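About the Flostano Robotics Club

We are a student club. Wednesdays after last bell and most Saturdays. Started as 2 kids and a borrowed key to the back lab -- now we fill the room and have to take turns on the pendants. Page last touched 10/07/2019, sorry, will get to the rest when the fall demo is over.

What we do

Arms, mostly. No battle bots, no drones (ask the physics people). We teach robot arms to find ordinary desk stuff, pick it up and put it down someplace else on a table. Sounds small. Took us most of September to agree on how to name the squares.

The table is a grid of blue painter's tape. Every job gets written as square to square, so a freshman and a senior mean the same thing when they say "B3." The wrist camera looks straight down at it and that's the view you'll be working from most of the time. Tape lines wander a bit. We know. The software has to cope with that, and so do you.

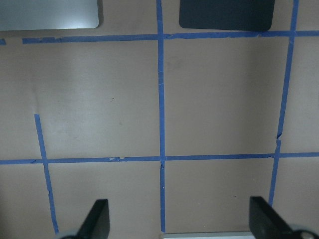
Rosalind Delacroix asks whether you need to know how to code before you join, becuase her son doesn't and he's nervous about it. No. He should come anyway. First 2 meetings are paper only: draw a grid, write out moves, swap with the next person and see if they end up where you meant. Typing comes after that.

Who runs it

Everett Baptiste -- faculty advisor, holds the key, signs the forms.
Eglė Jankauskaitė -- student president, grid rules and scheduling.
Tobias Lyons -- vision team. Also the web page, so typos are his.
Gwendolyn Holloway -- safety. If she says hands off the table, hands off the table.

This year's project

We call it Plosedari. Desk reset. You give the arm a messy desk and a list of where things belong, and it works through the list one item at a time. Easy stuff first: a marker, a mouse.
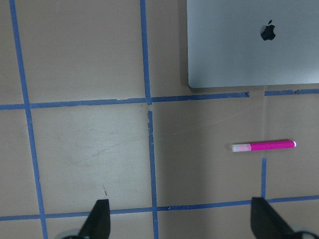 Markers are harder than they sound. They roll. Come in at the wrong angle and the fingers push it into the next square, and then your list is wrong and every move after it is wrong too. So the vision team checks the whole grid again before each pick. Slow, but we'd take slow. Our best full run so far is 185 seconds for 6 items and we want that down before the Amberg meet.

Rules for a run are short. One person on the pendant, one person calling squares, everybody else behind the line. Log sheet gets filled in every time, even the bad runs, expecially the bad runs.

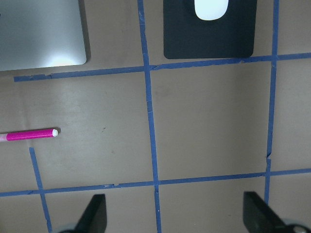
Wrist view of the grid, with laptop, marker, mouse and pad.

Joining

Open to all grades. No tryout. No fee, but bring a notebook with actual paper in it. You get a safety talk from Gwendolyn, then you shadow a team, then you pick one: vision, motion or build. Switching later is fine, people do it all the time.

Max 10 to a session, the room won't take more. If we're full you go on the list for Saturday.

Parents welcome at the fall demo. Bouazza Bakery is doing the snacks again. Food stays in the hallway please.

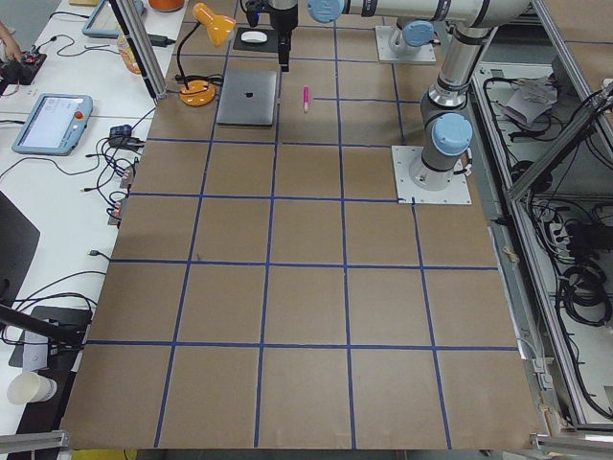
The Plosedari table, arm over the grid.

Contact

Leave a note in the club box at the front office or catch Eglė at lunch. Email gets read eventually -- the box is faster.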